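We use cookies to remember your settings and keep you signed in. By continuing you agree to our cookie policy. Accept | Manage

Home Baking & Sweets > Donuts and Fried Dough > Storage and Display

Glaze goes sticky and sprinkles bleed when I make donuts the night before. How do I keep them nice for a morning table?

posted by prillura_kitchen, 5/30/22

Hi everybody! I've been frying donuts at home since October and I am completely hooked. Yeast dough, cake dough, baked ones in the little pan, I love all of it. I've gotten pretty good at the donuts themselves. What I can't get right is the time between the fryer and the plate.

I'm doing a donut table for a brunch at the Mellia (it's our neighborhood hall, nice big kitchen, terrible parking). I'd like to make 20 yeast donuts, half with chocolate glaze and half with a colored glaze, and have them out for people to help themselves. My practice run went like this: glazed them at night, put them in a lidded plastic tub, opened it in the morning and the glaze had turned to syrup. The rainbow sprinkles had run into the chocolate and left little pink and green puddles. They tasted great! They looked like something left out in the rain.

So do I glaze in the morning? Do I leave the lid off? I know they dry out if they're uncovered. I also want a lid on the table itself because the hall doors stay open and there are always flies.

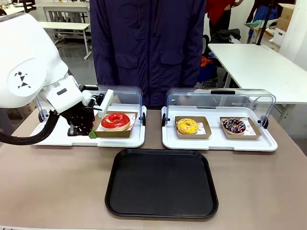

My glaze is powdered sugar, milk, a little butter and vanilla. For the chocolate one I swap in cocoa for part of the sugar. I fry at 2 in the afternoon if I'm doing the night-before version, and they feel cool to me by the time I glaze them, but maybe they aren't cool in the middle? Any help is welcome, I have time for one more practice batch and very willing neighbors.

Tags: yeast donuts, glaze, sprinkles, make ahead, serving

3 replies

Brastier_Bakes

Oh, I love a donut table! You're close, and the fix is mostly timing.

Fry the day before if you must, but keep them plain overnight. Let them cool all the way on a rack, longer than you think. The middle holds heat well after the outside feels cool, and that heat turns to steam in a closed tub and goes right into your glaze. Once they're really cool, put them in a single layer in a container with a paper towel underneath and close it. No fridge! The fridge makes yeast dough stale so fast it'll break your heart.

In the morning, warm them in a low oven for a few minutes, let them come back down until barely warm, and dip. Barely warm is the sweet spot — the glaze flows and then sets thin and shiny. Too hot and it slides off into a puddle on your tray. Leave them on the rack with nothing over them until you can touch the top and your finger comes away clean. Then they can go under a cover.

For the sprinkles, wait until the glaze has lost its wet look but is still tacky. If it's runny the color will bleed every time. Chocolate glaze gives you a bit more room because it hides a lot, and rainbow sprinkles on chocolate are the first ones to go at any party I've ever been to.

One change to the recipe: use less milk than you think and add a spoonful of corn syrup. It stays smooth and doesn't crack when you pick it up. Melt the butter first.

As for the cover, a domed lid is perfect as long as it isn't touching the tops. Prop it open for a minute now and then if the room is warm and you see fog inside. And put each kind in its own paper tray. People can lift one out without putting a thumb in the next one, and the paper catches the sprinkles.

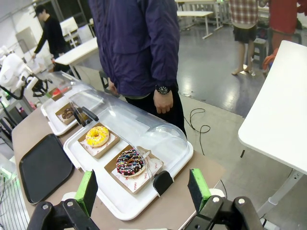 A yellow glaze with white drizzle and a chocolate one with rainbow sprinkles, in lined paper trays with the lid up.

If you want a yellow one like that, gel color is much better than the liquid kind. The liquid thins the glaze and you're back to syrup. Start with a toothpick's worth. Let the yellow set before you drizzle or the white will sink in and go muddy. I drizzle from a sandwich bag with a tiny corner snipped off and move my hand fast!

hassanpour_street

just buy them lol. or do powdered sugar, no glaze no problem

lemon_and_lard

Agree with most of what Brastier_Bakes wrote, but I'd skip the oven. I make my dough the night before, shape it, and let it rise slowly in the fridge, covered with oiled plastic wrap. In the morning they sit out until puffy and then I fry. It's an early start, and wow is it worth it — a donut fried that morning doesn't need any rescuing.

If the hall kitchen is as good as you say, could you fry there? Ask about the fan first. I fried in a hall without one and my coat smelled of oil for a month.

Also check your humidity. On a muggy day sugar glaze just won't set hard, whatever you do. I keep a backup plan of cinnamon sugar for those days and people are always happy to see it.

prillura_kitchen

Thank you both!! Plain overnight it is for the practice batch, and I'll try the fridge rise on a few so I can compare. Gel color is on the shopping list. I did NOT know that about the corn syrup.

Was this page helpful? Yes | No
421 views

Related posts
Why do my cake donuts crack on one side?
Best oil for frying at home
Can I freeze unglazed yeast donuts?
Baked donuts stick to the pan every time
Maple glaze that sets without going grainy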